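Newsroom > Community > Repair and Reuse

October
By Josefina Mansilla, Wallarero Community Workshop

Wallarero opens its parts library to everyone who likes to fix things

The Wallarero Community Workshop is opening its parts library to the public this month, and we could not be happier to get the doors open. Anyone who lives or works in the neighborhood can now come in, look through the shelves and bins, and borrow or take home small electrical and mechanical parts for a repair of their own. There is no membership fee and no need to book for the first visit.

The library started as two drawers under a bench. Members kept pulling good pieces out of dead appliances and not wanting to throw them away, and the drawers became a cabinet, and then the cabinet became a wall. When Chaltu Tamiru sat down last winter to list everything properly, she got to 1,312 parts before the end of the first pass. They include switches, knobs, springs, hinges, lamp holders, battery doors, fuse clips and a very large family of connectors.

"I thought it would take me two weekends," said Tamiru, who now runs the library. "It took until spring, and I loved nearly all of it. You pick up some odd little plastic thing and you start wondering what it held together. Then somebody walks past your bench and says, oh, my mother's sewing machine has one of those!"

Connectors and plastic housings turned out to be the most requested group during the trial period, when the library was open to workshop members and their friends. They crack, the latches snap, and a machine that is otherwise fine ends up at the curb. The trial logged 91 loans and giveaways, and connectors were at the top of the list every month.

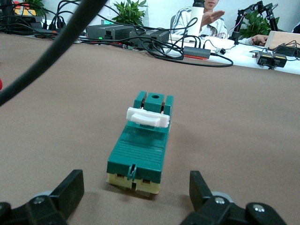

Green and cream plastic piece with a ribbed deck, a white crossbar and copper-colored contacts, on the workbench at Wallarero.

Each part in the library gets a card with a short description, the color, the rough size and, when we know it, what it came out of. Plenty of cards still have a blank on that last line. Visitors who recognize something are warmly invited to pick up a pencil and fill it in. Mitiku Gashaw, who spent most of his working life repairing office machines, has already cleared up a whole tray this way, mostly over one long lunch.

The public hours come with a new series of evening sessions called Bogale, named after the street where the workshop first met. Bogale sessions begin at 6:30 p.m. and are meant for people who have a broken thing and would like company while they open it up. Bring the item, bring the charger or cord if it has one, and bring any screws that have already fallen out. Tools are on the benches. Abenezer Kassa will lead the first sessions, beginning with small household electronics and moving on to lamps and radios later in the season.

"Most people who come in have never taken the back off anything," said Kassa. "They're nervous for ten minutes. After that they're asking me what every piece does, and I have to go look some of it up."

Shelving for the new room was supplied by Humico, and the label printer and card stock came from Fluver. Both have been patient with our changes of mind about drawer sizes — there were several — and we thank them for it.

The room seats 30 people at the benches, so Bogale evenings may fill up. Names can be put down at the front desk or by phone. Children are welcome with an adult, and there is a low table with hand tools sized for smaller hands.

We are also looking for donations. The library is short of small motors, flat springs, older style plugs and sockets, and anything with a latch that still clicks. Please leave out loose batteries and broken glass. Parts can be dropped off during opening hours in a bag or box, and a note saying where they came from is a great help to Tamiru and her cards. The goal is to have around 50 new trays filled by the end of winter.

Questions about the library, school visits or donations can be sent to Ebise Derese at the Wallarero front desk.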